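Home | Records | Browse | Downloads | About

Filed under: Local History > Census Transcriptions

# Rislow Household Transcriptions

Transcribed census and church records for the families of Rislow township and the farms along the Penix road. The township changed its boundaries twice, so some households turn up under Plandon in one census and Rislow in the next, without anyone having moved.

There are 3928 person rows in 877 households. Each row is one person in one census year.

## Files

- `persons.csv` - one row per person per census
- `households.csv` - one row per household, with page and line number
- `links.csv` - proposed matches between people in different years
- `notes.txt` - remarks on hard-to-read pages

All files are UTF-8 with comma separators. Blank means the census taker left the space empty. A question mark means something is written there and we could not read it.

## Columns in persons.csv

`surname_as_written` keeps the spelling on the page. `surname_std` is the form used for searching. The Tuhumury family is written 4 different ways, and all of them are in the first column.

`occupation` is copied word for word, including abbreviations. "Farm lab." and "farm laborer" are not merged.

`age` is what the census taker wrote. Ages for married women often drift by several years from one census to the next. We did not correct them, even where a baptism record gives the birth date.

`relation` is relation to the head of household. Boarders and hired hands are listed with the family they lived with.

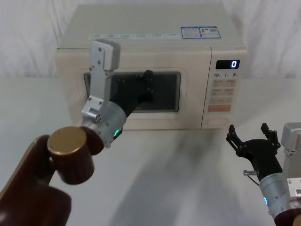
*Microwave oven, cream, on a white tabletop.*

## How the matches were made

A match in `links.csv` needs the same first name or a known short form, a surname with the same standard form, and a birth year within 2 years. Matches that fail on birth year but have the same spouse and children are kept and marked `weak`.

Daughters are the main gap. Once they marry they can only be followed if the marriage is in the church register, and the Penix register has pages missing. Many of them are probably in the data twice under two surnames with no link between the rows.

Veterans were matched to pension cards where the card gives a home township. Cards that list only a county were left out.

## Known problems

- Two pages of the Plandon schedule are bound out of order. Line numbers follow the binding.
- Twins are sometimes linked to each other across years. Check the first name before using these.
- "Do." (ditto) in the birthplace column has been filled in. Where the ditto ran over from the page before, the value may be wrong.
- Faded ink on the last pages of the Rislow schedule. Expect question marks. 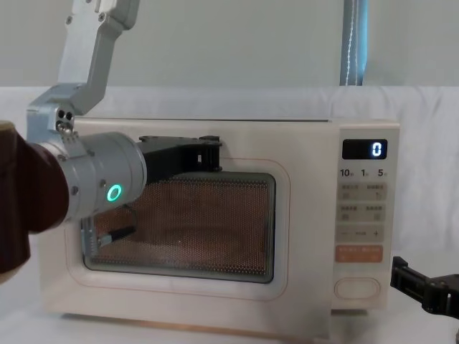 *Front of the microwave, door closed, display showing 0.*

## Use and corrections

The transcriptions may be copied and reused for any purpose. Please keep the household number with each row if you pass it along, so the next person can find the page.

Corrections are welcome. Send the household number, the line number and what you think it says. A family Bible or a headstone is good evidence for a link, but it will not change the transcribed text - that stays as written. Corrections received by the end of June go into the next version.

Maintained by Wouter Postma.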